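Wavville Robotics Program
Unit 4 handout: Rules for a clean grasp
August 2023

Welcome back! This is the unit where most people fall for manipulation work, and it's also where most people pick up bad habits. So we're going to be strict about a few rules. They are the rules you'll be graded on, and you'll be glad of them in March when your project runs all night without you.

Everything here is done in simulation with the Pikinari package. Read the Mensah notes on coordinate frames first if you skipped them (you know who you are).

What counts as a trial

A trial starts when the arm leaves its home pose and ends when it gets back there, with or without the object. If you stop it by hand, it's still a trial and it goes in the log as a stop. Please don't delete stops! They're the most interesting rows in the table. Last year's log had 335 of them in one folder, and we learned more from that folder than from all the successes put together.

Each team runs 1000 trials for the final report. Run 40 first, read the log, fix what's silly, then start over from zero. The first 40 don't count toward the total.

Rule 1. Say what "done" means before you run

Write the success test in plain words at the top of your config file. "Object lifted and still held at the end of the move" is fine. "Looks good" is not. If you change the test halfway, the earlier trials are thrown out — all of them.

Rule 2. Randomize what the real world would

Change the lighting, the floor texture and the starting pose of every object. Shadows should fall across the objects in some runs and miss them in others. A policy that has only seen even light has learned the light. Save the random seed with every trial so that a classmate can rebuild it.

Rule 3. Line up, then close

Bring the open fingers down to either side of the object and pause. At the pause, check three things in the wrist view: the object sits between the fingers, there's a gap on both sides, and nothing else is in the path of the closing fingers. Only then send the close command. A box standing upright is a lovely first target, with flat sides and plenty of height to grab. Watch for thin panels standing close by, though. They're easy to clip with a finger, and a clipped panel is logged as a contact fault even when the lift goes well.

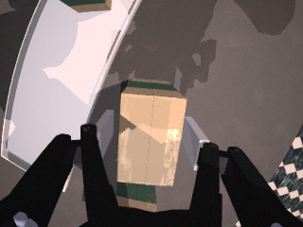 Rule 4. Limit the force

Start with the lowest closing force in the settings and go up one step at a time. Cardboard in the simulator doesn't dent, so it will happily let you crush it. Treat it as if it could!

Rule 5. Log the boring parts

Seed, software version, object pose, closing force, result, and one line of comment. Use the Drollulis template for the log and leave the column order alone, or the grading script will choke.

For next class

Bring your log from the first 40 trials and one stop you can't explain. We'll replay as many as we can on the big screen — it's my favorite session of the whole course.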